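Shared lockers in the studio: who gets one, and what do we do about the rest of us?
Board: Building & Rooms > Upstairs studio 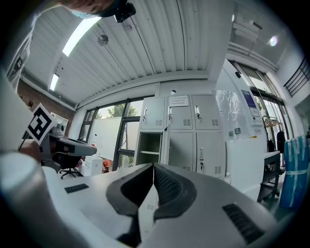 How do you share six lockers between more people than there are lockers?
Let them go by the day: you take a free one when you come in, empty it before you leave, and leave the door open so the next person knows.

francine_gill
Posted January 18, 2022

I've put the question and the short answer at the top so people who only skim get something out of it, but I'd love to hear what everyone thinks before we settle it. You all know the gray cabinet in the middle of the room, three doors up and three down. When we moved in up here in November there were so few of us that everybody simply picked a door and that was that. Now we have a good crowd on the busier evenings (which is lovely, I'm so happy to see new faces!) and people are hanging their bags off the coat rack or pushing them under chairs.

My thought is day use only. Nothing stays overnight. It means carrying your things home, I know, and I'm as fond of leaving my spare shoes somewhere as the next person, but it seems the kindest way to do it.

fidelina_L
Reply

I like it, Francine, and thank you for writing it up so nicely. Could we please keep the part about leaving the door open when you go? I spent a good few minutes last week tugging at handles like a burglar, and every one of them was somebody's. With the bottom left one standing open you can tell from across the room that there's a space, shelf and all, and you don't have to go bothering people.

teguh_r
Reply

I'm going to be the grump here, sorry. Open doors at shin height in the middle of the floor are a bad idea. I have walked into the bottom row at my old job more than once and I still have the mark. Close them, and put a little tag on the handle if it's free. Green for free, take it off when you fill it.

Also, day use is fine for people with a coat and a sandwich. I bring 632 paper patterns in a folder that weighs as much as a small dog, and I come by bus. I'd really rather not carry that both ways four times a week.

fidelina_L
Reply

Teguh, 632?? Do you use them all in one evening?

teguh_r
Reply

No, but I never know which one I'll want.

chutima.s
Reply

Could we split it? Top row for people who come most days and need to leave things, bottom row for whoever turns up. I ran the changing room at a swimming club for years and that's how we ended up doing it after a lot of bad feeling. The long-stay people had their name on a card, and the card ran out after a season, so if they'd drifted away the locker came back to the rest of us. You'd be amazed what we found in the ones where the card had been forgotten. Towels, mostly. One whole fruitcake, still in its tin, and I'm told it was perfectly good.

I'm with Teguh on the tags, by the way. My knees are not what they were.

francine_gill
Reply

Oh, I do like the card idea, Chutima. It would be fairer to the regulars than what I had. I only worry that three for everybody else isn't many on a full evening. Would people be willing to double up? Each one has a shelf if they're all like the open one, so it could be your bag below and mine above.

usa_k
Reply

Doubling up is fine with friends, less so with somebody's wet raincoat dripping on your notebook. I'd say keep coats on the rack and out of the lockers altogether, and then two bags fit without any trouble.

I did look into a second cabinet, in case anyone was about to suggest it. Stüber has one much like ours for 938 dollars before delivery, and Gullotex has a plainer one secondhand for 200, but you have to fetch it yourself, and I've seen our stairs. If someone has a van and two strong cousins I'm happy to make the call.

teguh_r
Reply

The Gullotex ones rattle. We had them. Get the Stüber or get nothing.

fidelina_L
Reply

For a difference like that I can put up with a rattle! Stick some felt dots inside the doors and you'd hardly hear it. And if it goes against the brick, it won't be in anyone's way.

chutima.s
Reply

My nephew has a van. I'll ask him on Sunday when he's been fed.

francine_gill
Reply

Wonderful. Let's try it this way for now: top row on cards, bottom row by the day, coats on the rack, and doors closed with a tag (you've won me over, Teguh, though Fidelina may need a hug). The printed notice is on the upper middle door, so I'll tape the new one up in the same spot when I've typed it. If you'd like a card, reply here with your name and which door you're using now.

teguh_r
Reply

Teguh, top right. I'll bring the tags.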